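# Two grippers, one winner, sort of

January 9, 2026

I have now spent eleven evenings comparing two grippers, which is more attention than I gave to buying a car.

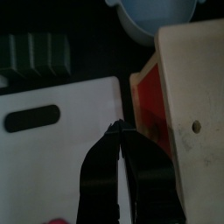
The contenders are the Cerkau, with flat black fingers and a very high opinion of itself, and the Belley, which is cheaper and came with a manual folded so small I thought it was packing material. Both bolt to the same arm. Both claim to be "plug and play," and I did get to the plug part quite quickly.

My test is dull on purpose. Pick a thing up, move it, put it down, go again. I use kitchen stuff and toys, mostly because Begoña Gallardo told me that anybody can pick up a foam cube and she was tired of reading about it.

The cutting board was the real trouble. It's thin, it's smooth, and lying flat it gives the fingers nothing to get under. The Belley pushed it along like a tiny snowplow. The Cerkau did a bit better once I stopped going for the edge and went for the handle slot, one finger in and one over the side. That took me six tries to line up and a full evening to admit it was my offset that was wrong and the gripper was fine.

Bowls: both okay by the rim, as long as you keep the force down. At full force the Belley closes like it's settling a score.

Then the wrist camera. Flat black fingers are good in one way, in that they don't throw glare back into the lens. They also take up a big slab of the view, and the closer you get to the thing you want, the more you're looking at your own gripper. Gonzalo Prieto says to tilt the mount. I tilted the mount. Now I see less finger and my calibration is garbage, so thanks, Gonzalo.

The controller is the same old Ukus for both, and it drops the connection if I run the loop at over 1000 hertz. I've stopped asking it why.

For now the Cerkau stays on. The Belley goes to Candela Miranda, who wants it for her own arm and has been warned about the bowls. Next up is softer fingertips, if the ones I ordered in March ever get here.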